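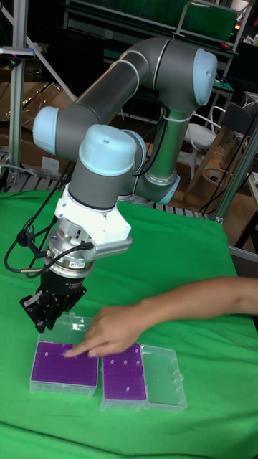 This site uses cookies to remember your display settings. Accept | Decline

Working rules for hands near a live gripper

Posted in March by kellik

Print | E-mail

The Moncrieff procedure for shared bench work went to its second revision this month. The first one was written for machine tending and assumed the operator stands at a marked line while the arm moves. Rack handling doesn't fit that. People point at positions, square up a box, and reach across to the next rack, often with the tool still over the first one. A rule that forbids all of it gets ignored by the second shift, so revision two describes what is allowed and under which conditions.

The main change is that the permitted state is now defined by the controller and no longer by where the operator is standing. A hand may enter the rack area in two states only:

Stopped and monitored. The arm holds position under a safety-rated standstill function. Any drift outside the window removes drive power. A program pause does not count, even if the arm looks exactly as still.

Reduced speed with force limiting. Tool speed is capped at 100 mm/s, and the limit is set in the safety configuration, which needs a password. A speed slider on the pendant is an ordinary program setting and cannot be used as the limit.

Everything else is hands out. The state has to be readable from the operator's side of the table without turning around to find the pendant.
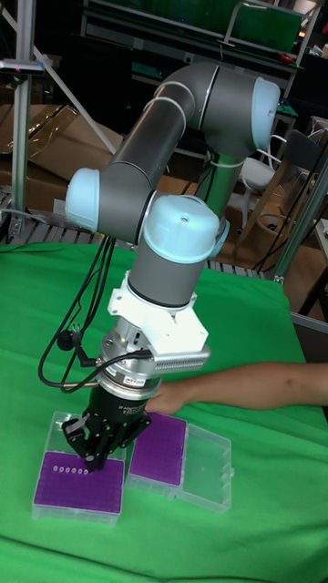 Fingertips need their own assessment. The arm may be rated for collaborative use, but the rating covers the arm. The gripper, the fingers and whatever the fingers are holding are the integrator's problem. Two narrow fingers pointing straight down put a contact force on a small area, and pressure is what matters on the back of a hand. Our first risk assessment used the flat of the gripper body as the contact surface. That was wrong and it passed review anyway.

Clearances, as they now stand:

- Approach height above the rack is taken from the tallest item in it, not from the rack surface.
- Vertical moves below approach height run at the reduced speed whether or not anyone is present.
- The gap between a fingertip and any fixed edge must be under 4 mm or wide enough for a hand. The range in between is where fingers get trapped.
- Lids count as fixed edges when open. A lid standing behind its rack goes into the collision model upright, at full height.

The lid item came out of the Irkance trial, where the boxes were modeled closed and the planner took a path through the space an open lid would occupy. The path was valid on paper. We caught it in a dry run at 10 percent speed.

Cables were missing from revision one altogether. A loop hanging off the wrist changes shape with every rotation of the last joint, and it can catch a sleeve or a lid edge. The requirement is a full rotation check through the taught range, with the racks in place, before the program is released. Note the position where the loop hangs lowest and write it on the setup sheet.

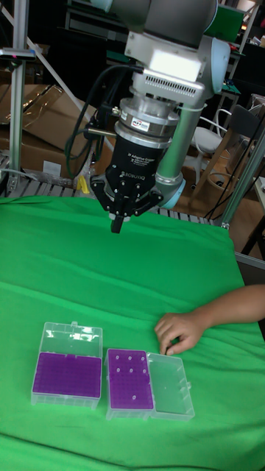
Sleeves above the elbow or tight at the wrist. No rings, no lanyards. Gloves are decided per task, and loose gloves are out.

One point is still open. Skandance wants a verbal call before each entry, and I think almost everyone stops doing it within a week. My preference is an enabling device in the other hand. It costs the operator a hand, which matters if the task is moving racks and hardly matters if the task is pointing. The draft currently permits either, with the choice recorded on the setup sheet. Comments on that clause are welcome until the next review in 12 weeks.

Retest after any change of fingers, payload setting or tool center point. A changed payload setting alters what the arm reads as contact, so the force check has to be repeated with the gauge. Looking at the numbers on the pendant is not a retest.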